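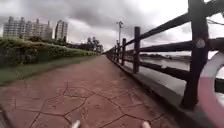
Workshop notebook, May — the Sirnus litter

Back on the processional litter for Santa Lucia of Sirnus, the one that carries the saint from the upper chapel down to the parish church and home again the same night. The statue itself stays with the parish and we only have the litter: two long poles, the platform, four corner posts and the canopy with its gilded fringe rail. It came in with a label tied to the front left post saying 379, which matches nothing in the parish inventory Loredana sent over. I've left it tied on. Somebody will want to know about that number one day and it won't be me who snipped it off.

Started at half past eight with the platform upside down on the trestles. Candle wax everywhere, years and years of it, and under the wax a lot of old repair I hadn't expected. At some point all four posts were pulled out and set again with a brown glue that has gone like toffee. It softens nicely with a damp swab and a bit of patience, so I'm fairly sure it's animal glue. Two of the tenons are sound. The back right one is mush and will need a new piece let in (Brunello has a good offcut of lime put by, must ask before he turns it into spoons).

The poles are the real worry. Eight bearers, all different heights, all going downhill on cobbles with a saint on their shoulders! Both poles have a shake running along the grain near the front crosspiece. I tried the Jilix filler on a test bit last week and didn't like it — it sets glassy and I don't trust it to flex. Went back to the Benwood consolidant today, fed in with a syringe, very slowly. It took 11 goes on the left pole before it stopped drinking. Right pole tomorrow.

Gilding: left alone for now. The fringe rail has at least two layers, and the lower one is so much warmer and finer that I kept going back to look at it with the lamp. I cleared one window the size of a postage stamp at the back, where it won't show, and stopped there before I got carried away. The top layer is bronze paint, gone greenish in the corners. Whether it comes off is a matter for the parish, and the quote for that alone is 4,000, so I'm expecting a long silence.

Had a phone call at lunch about the saint's fixing bolt. They want it kept exactly as it is, as it's the one the old men know how to do up in the dark. Fair enough. I've cleaned the thread, waxed it and bagged it with the wing nut.

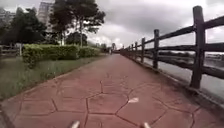
Graziella Benedetti read the above over my shoulder and says I should be firmer about the bronze paint: if it stays on another year the candle smoke will work into it and the cleaning will only get harder. She'd take it off the front rail at least, and leave the back as evidence. I can see the sense in that. I'd still like the parish to see the little window before anyone decides.

To do: right pole, lime for the tenon, find the box with the missing canopy finial (Osvaldo swears it's on the Zuccaro shelf), ring Loredana about the label.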